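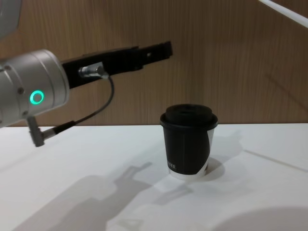
White tabletop, Guthrie building, March

**Topic: Proposed change to disposable cup policy, Guthrie building**

**raltitz_property_office** wrote:

Occupants of the Guthrie building are invited to comment on the following proposal before it is entered in the building rules.

1. Single-use hot and cold cups will no longer be supplied free of charge at the ground-floor counter operated by Flimetti.
2. Returnable cups will be supplied by Drarkora under a deposit arrangement. Deposits are refunded at the counter on return.
3. Occupants may continue to use their own cups, provided these fit under the dispenser.
4. Straws will be available on request only.

In the last billing period the building disposed of 2595 single-use cups, as recorded by Flimetti from its stock orders. Comments will be accepted in this thread for 21 days. Please state your suite or department where relevant.

**suite4_admin** wrote:

Our office supports the proposal in general. We request clarification on item 2. If a cup is taken upstairs and left in a meeting room, is the person who paid the deposit still responsible for it, or does cleaning staff return it to the counter? Under the current wording both readings are possible.

**raltitz_property_office** wrote:

The person who paid the deposit is responsible. Cleaning staff will place any cups they find on the shelf by the service elevator, where they may be claimed until 6 p.m. the same day. Item 2 will be reworded.

**northwing_tenant** wrote:

We object to the proposal in its present form. Our lease dates from 2006 and lists counter service, including cups, among the shared amenities. A deposit is a charge, even when it is refunded, and visitors who come to us for a single appointment will not go back to the ground floor to collect it. We have no objection to item 4.
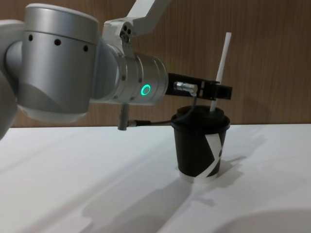
We would also note that paper cups are already placed in a separate bin in our wing. The proposal does not say what portion of the 2595 cups went into that bin and what portion went into general waste. Without that figure it is difficult to judge whether the change is needed.

**records_dept** wrote:

With respect to the previous post, the separate bin has not solved the problem. The hauler rejects any bag that contains liquid, and lids are rarely removed. Our department has had two bags returned since the start of the year. We support items 1 through 4 as written.

**suite4_admin** wrote:

Could visitors be exempted? A small supply of paper cups could be kept at reception and issued with the visitor badge. This would address the concern of the north wing and leave the rest of the proposal in place.

**northwing_tenant** wrote:

That would be acceptable to us for visitors. It does not settle the lease question, which we will raise with the property office in writing.

**raltitz_property_office** wrote:

The property office has noted the suggestion regarding visitors and will ask Flimetti for a price. On the lease question, we agree that correspondence is the proper route and ask that it not be argued further in this thread.

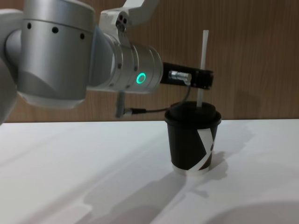

On the matter of bins, the hauler does not report paper cups as a separate item, so the division requested by the north wing cannot be provided. The first delivery from Drarkora would consist of 117 cups in one size. A second size may be ordered if there is demand.

**records_dept** wrote:

One size will be inconvenient for those who take tea. We ask that the second size be included from the start.

**suite7_reception** wrote:

Reception was not consulted about holding paper cups for visitors. We have one drawer and it contains the badge stock. If a cabinet is supplied we have no objection.

**raltitz_property_office** wrote:

Noted. A cabinet will be added to the request. The revised text of items 2 and 3 will be posted here when the comment period ends.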